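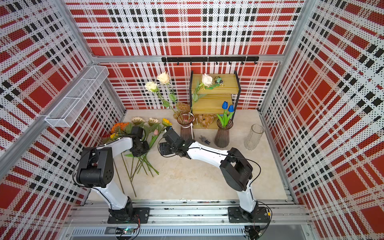
OK so it's 11/26/23, it's a Sunday, and I'm in the shop with a coffee doing arm maintenance. Going to post as I go because I always forget what I did last time.

The cell is the two-arm one we built at Storwood in September. Both arms bolt to one aluminum rail along the front edge, three perforated walls around the rest. I picked the tartan print for the walls and I will not be taking questions.

Today's complaint: the left arm has been landing a little low when it goes for a stem. The flowers are artificial so they don't mind, but the fingertips do.

First thing I check is always the base plate. Four minutes with a hex key. Two of the bolts took maybe an eighth of a turn each. That's more than I like!! Paint marker on every bolt head now so I can see if they creep.

Then cables. They loop along the outside of each arm, and if a loop is too tight the elbow tugs on it at full reach and the wrist drifts. I leave enough slack that I can get two fingers under it with the arm stretched all the way out. The right one was fine, the left one got a new tie.

Tie goes on the link, by the way, never across the joint. Ask me how I learned that (a Saturday, a snapped connector, a lot of swearing).

Next up, homing. Power off, park both arms by hand, power on, zero the left, then zero the right. I used to do both at once and got weird offsets I could never explain. One at a time, no more weird offsets. I don't have a theory.

Someone asked how close I let the grippers get to each other. Pretty close! There's only a small gap between them when they both work the middle of the floor. The software has a keep-out zone but I still run the first few passes at low speed with my hand on the stop button.

Log says 484 cycles on these finger pads. I swap them at 2,000 so they've got plenty left. Wiped them down with alcohol and put them back on.

Boards live under the rail, one below each arm. Great for short wires, terrible for dust. Canned air, quick look at the connectors, push everything in with a thumb. Green light on the left one, good enough for me.

Test run: 13 stems, slow speed. No low grabs. Bumped it up to normal speed and ran them again. One miss, and that was a rose I'd set down crooked, so I'm calling it a pass.

Still on the list: a proper cover for the boards, and the ribbed vases need something grippy underneath because they scoot when an arm brushes them. Thinking shelf liner. If you've got a better idea I'm all ears.

Coffee's cold. Going home, will check the paint marks on Wednesday.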